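Lultura Withholds Support for Gillow Series Ranking Plan, Asks for Written Answers Before February

Riders' group says new points system for park skateboarding leaves too much unsaid

WOVHAM - Lultura, the riders' association for park and bowl skateboarding, will not endorse the ranking plan put forward by the Gillow Series for its coming season. The association received the plan three weeks ago, read it twice, put it to its members, and still cannot say how a skater gets from a local contest to the Gillow final.

The first stop is set for Wovham in February. Lultura is not asking riders to stay away from it. Members are free to enter and several have said they will. The association is asking them to read the terms first, and it is asking the Gillow Series to finish writing them.

"We have been told this is the clearest path to a final that park skating has ever had," said Rozália Bozsik, chair of Lultura. "I would like to see the path. What we were sent is a poster, a points table with two empty columns, and a page of remarks about energy and community. I have skated in contests for a long time and I have yet to see anyone seeded on energy."
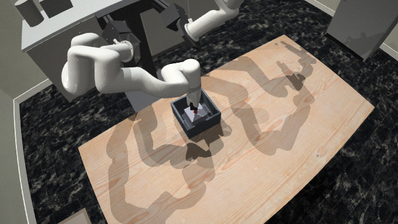

Two white robot arms at a light wooden table, computer rendering.

What the plan says

Under the plan, the winner of each regional stop would earn 1000 points. Points would then fall by place through the rest of the field. The top riders on the combined list go to the final, along with an unstated number of invited skaters. Each final field would be held to 52 riders across the men's and women's contests.

So far, so ordinary. Most tours work something like this, and Lultura has no quarrel with the basic shape. The trouble begins in the second half of the document. The columns headed "minor stop" and "bonus" have no figures in them. A note under the table says values "will be confirmed in line with the spirit of the season." The association does not know what the spirit of the season is worth in points, and neither do the riders who would have to decide which stops to pay for.

There is also the matter of the invited skaters. The plan says invitations will go to riders of "proven appeal." It does not say who decides, when the names will be given out, or whether an invited rider takes a place that would otherwise go to someone from the list. With a field of 52, five invitations would be a nuisance. Fifteen would make the points list close to decoration.

Dezső Lakatos, who coaches juniors at the Bíró bowl and sits on Lultura's contest panel, said he had no objection to wild cards in general. "A kid who broke a wrist in the spring should be able to get back in. A past champion, fine, bring her. I just want a number on paper. When a number is left off a form, it is usually because somebody wants to pick it later."

Entry costs

The Gillow Series describes its entry package as good value. A full-season entry is listed at 600 dollars, paid up front. It covers entry to every regional stop, a practice pass and a jacket.

Lultura asked its members what they thought of this, and 1104 of them replied. The most common remark was that very few riders will skate every stop. A skater with a job or a school timetable might manage two. The plan does list single-stop entry as an option, but the price is given as "to be announced," and single-stop riders would be placed in the draw after season riders. In plain terms, those who pay for everything would get the better heats.

The Gillow Series told the association by phone that heat order has no effect on results. Lultura doubts that very much. Anyone who has dropped into an outdoor bowl at eight in the morning with dew on the coping, and then watched the afternoon heats go off in the sun, will doubt it too.

No refund terms are given in the plan. When asked, the organizers said refunds would be handled "fairly, case by case." The association would prefer a paragraph. 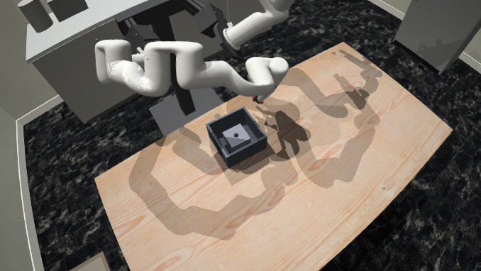 Judging

The plan's section on judging is four sentences long, and two of them are about the announcer.

It says each run will be scored by a panel on overall impression. It does not say how many judges will sit, whether the high and low scores are dropped, or whether riders may see their scores by judge afterward. Overall impression is a common way to score park skating and Lultura accepts it. It works when the judges are known, when they talk to riders at a meeting before practice, and when the same people work more than one stop. None of this is promised.

The organizers have said that a "fan score" may be added at some stops. Viktória Vincze, Lultura's head judge, said she had asked how this would be weighed and was told it was still being explored.

"They can explore it all they like after the season," Vincze said. "If it is going to move a skater up or down the list, I need to know the share before the first rider drops in. I also need to know how you stop someone's cousins from voting all night. I asked that as well. The answer was that the audience could be trusted."

Vincze has offered to send the series a copy of the judging sheet used at last season's Bíró Open, a plain two-page form. The offer stands. It has had no reply.

The course at Wovham

Lultura was glad to hear that the opening stop would be held at the Wovham park, which has a good deep end and a street section that riders like. The association was less glad to hear that it would be changed.

Drawings sent with the plan show an added wedge and a raised platform on the south side. No measurements are marked. The platform appears to land riders in the line that most of them use to come back out of the deep end. It may be that the drawings are only rough, and that the builders have thought of this. The drawings do not say so, and the builders are not named.

Misaki Minami, who won the women's contest at Wovham last season and serves as a rider delegate, walked the park with a tape measure after seeing the plan.

"I could not make it fit," Minami said. "Maybe they have a smaller platform in mind than the one they drew. If they do, great, send us that one. I like new courses. I do not like finding out on practice day that two lines cross, because the way you find out is by running into somebody."

Practice time is another loose end. The plan allows one session per contest the evening before. For a park with new features, Lultura's contest panel recommends at least two, split into small groups, and one of them in daylight.
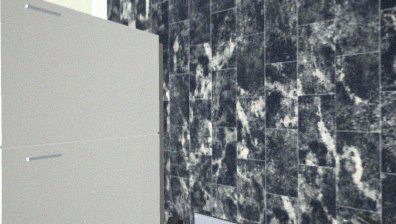
What Lultura is asking for

The association has sent the Gillow Series a short letter. It asks for the following, in writing, before entries open:

- a full points table with no empty columns
- the number of invited riders at each stop and at the final, and how they are chosen
- the price of single-stop entry, and a draw that treats all riders alike
- refund terms
- the size of the judging panel, the scoring method, and a decision on the fan score
- measured course drawings for Wovham
- a second practice session

None of this is unusual. Most of it would fit on one sheet. If the answers are good, Lultura will say so and will list the series on its contest calendar. If they are not, the calendar will carry the Wovham stop with a note that the terms are incomplete.

The Gillow Series has said it welcomes feedback and that a revised plan is coming "soon." It used the same word in its first message to the association, so members may want to hold off on booking travel.

Lajos Illés, secretary of Lultura, will hold an open call for members once the revised plan arrives. Riders who have already paid for a season entry are asked to keep their receipt and the version of the terms they were shown - a screenshot will do - and to let the office know.

About Lultura

Lultura represents park and bowl skateboarders at amateur and professional level. It keeps a contest calendar, trains judges and publishes a plain-language guide to contest terms. It takes no payment from the tours it lists.

Press contact: Lajos Illés, Secretary, Lultura

Related releases

Bíró Open to Keep Two-Run Format
Judge Training Dates Set for Spring
Rider Delegates Elected for the New Season
Reading an Entry Form: Updated Guide for Juniors and Parents

Last updated: October 25, 2020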